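A visit to the autumn gift fair in Wurnbridge

In October I went for the first time to the small gift and craft fair in Wurnbridge. I have a shop with cards and presents, only 50 square meters, and I usually order everything from catalogs. A colleague told me that a catalog never shows how thick a ribbon is, and she was right, so I took the early train and was at the gate at 8 in the morning.

The fair takes place in the old wool hall, next to the canal. It has 118 stands this year, most of them of one or two people. You receive a paper map at the entrance, but the numbers on the map go from left to right and the numbers on the stands go from right to left, so in the first hour I mostly walked. The coffee is at the far end. It is good coffee and it costs less than at the station.

I began with the paper makers. Brondus, who make wrapping paper in short rolls, had the longest table and also the longest line. Their new paper is heavier than the old one and holds a fold very well, though I find the dark green too dark for a small shop with little daylight. I ordered the cream and the rust color. The minimum order went up, and this I did not like, but they let me mix the colors inside one box.

After the paper I went upstairs to the toys and soft things. I wanted to see the stitching near, especially at the noses and the ears, where cheap toys open first. For children under three I look always for eyes that are sewn and not glued, and I pull them a little when the seller allows it. 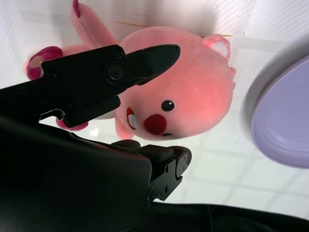
A pink plush with a dark red nose, upstairs in the soft toys

Itzel Palacios gave a short talk there at eleven about safety labels. I expected to be bored and I wrote four pages. She explained which papers a shop must keep, for how long, and what to ask when a maker says the papers are "on the way". My advice is to come early for the talks, as there are few chairs and the floor is stone.

Lunch was soup and bread in the courtyard. I sat with two shop owners from the coast and we spoke about postage, like everybody this year.

In the afternoon I looked at the seasonal tables. Autumn is a difficult season for us. It is short, people want the orange things in September, and in the first days of November they don't look at them anymore. Last year I had a full shelf left and had to store it over the winter – I still have a part of it. So now I prefer items which can stand next to ordinary ones, a plain cup in a soft color with something small and striped beside it. Then I can take the small thing away and the shelf doesn't look robbed.

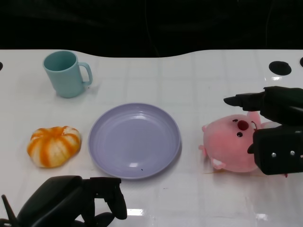
Refugio Rosales disagreed with me about the autumn shelf and wrote afterwards that a shop should be brave, fill the whole window with orange for five weeks and sell the rest at half price without tears. Maybe this works on a busy street. On mine, people pass the window twice a day and would be tired of it by the second week.

At four I made my last orders, candles and a box of plain gift tags, and I missed the bookbinding corner completely. The train back was almost an hour late. Next year the fair moves to the Trurnomgate building, which has an elevator and a parking place, and the stand list will be sent out in March. I have already asked for it.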